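Section 5. Setting up the simulated kitchen cell

Revised 2018-07-29, Apolinar Xolalpa

Read this before you touch the scene file. The Solleo quick-start says you can go from a clean install to a working kitchen cell without editing anything by hand. I have never seen that happen, and neither has anyone I have asked in the Londunville office. Plan on a full afternoon.

These steps cover the two-arm cell with the parallel-jaw grippers. If you have the single-arm version, skip steps 6 and 7. If you have the suction tool, you want section 8, which is still half written.

5.1 Before you start

You need the Brulta scene package, the arm model, and a license that has not expired. The license check happens at load time and fails without a message. If the kitchen loads with no arms in it, look there first.

Close every other simulation on the machine. The manual from the vendor claims several can share a physics clock. They can, in the sense that nothing crashes. The grasp results come out different each time, and you will waste a day looking for a bug in your own code.

5.2 Loading and checking the cell

1. Start the simulator with the physics paused. The pause box is off by default and has to be set every session.

2. Load the kitchen scene, then the robot. In the other order the base can end up sunk into the floor tiles by a small amount. You may not see it, but the first move toward the counter will be wrong.

3. Open the joint table and compare every zero position with the printed sheet. Do not trust the green check mark next to the arm name. It means the file was read.

4. Set the physics step rate to 1000 per second. The package ships with a lower value that is said to be "good enough for manipulation." Held objects creep in the fingers at that setting.

5. Unpause and let the arms settle. If either one twitches when nothing has been commanded, stop and go to 5.4.

6. Jog each arm alone through its full range at low speed, with the other parked. Watch the elbow and the wrist, where the collision shapes fit the visible shell worst.

7. Jog both arms together. Keep a hand on the stop key even though nothing real can break. It is a habit worth having when you move to hardware.

CAUTION: The reset button restores the objects but leaves the arms where they are. If a gripper is standing where an object belongs, the solver will throw one of them across the kitchen. Park both arms first.

5.3 Testing the gripper

Two checks are required, a clearance check at the counter and a hold check with a wide object. The release notes call both optional. Do them anyway, after every change to the finger geometry. 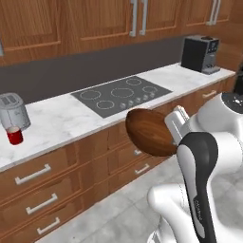
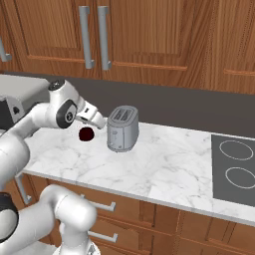 Brulta kitchen, gripper checks at the counter

8. For the clearance check, bring the gripper in low over the countertop, next to a standing object. Stop short of contact. Read the distance from the collision display. Judging it by eye from a single camera view is close to useless, whatever the tutorial says.

9. Rotate the view and read the distance again. If the two readings differ, the display is measuring to the visible mesh. Switch it to the collision mesh and repeat.

10. For the hold check, grip the bowl by its side and lift it clear of the counter. Tilt the wrist until the bowl is on its side, and hold it there with the arm still.

11. Log the position of the bowl against the fingers for the whole hold. Any steady drift is a fail, even if the bowl stays in the gripper.

12. Repeat 3 times from a fresh load. A pass followed by a fail is a fail.

NOTE: Somebody will suggest raising the friction until the drift goes away. It does go away. You then have a gripper that can carry a bowl by a corner no real finger could hold, and everything you train on it is worth very little.

5.4 When something is wrong

Error 2256 at load. Listed as "asset mismatch." In practice it covers nearly anything, including a path with a space in it. Check the path, then the package version, then the license again.

Arm twitches at rest. Usually the gains. Load the Halonen set, which is dull and slow and behaves. The "auto-tuned" set that comes with the arm made ours worse, and I have yet to hear of a case where it helped.

Object sinks into the counter. Check the object's mass first. Tamunoemi Garba found a cup entered in grams in a scene that expects kilograms, and it had been like that since December.

Gripper closes but reports open. Known fault. The vendor marked it fixed in two separate releases. Read the finger joint values directly and ignore the status flag.

5.5 Saving

Save under a new name, reload, and run steps 3 and 11 again on the reloaded file. Finger offsets have been dropped on save before. Keep up to five old versions of the scene, and write the step rate in the file name, as the scene does not store it.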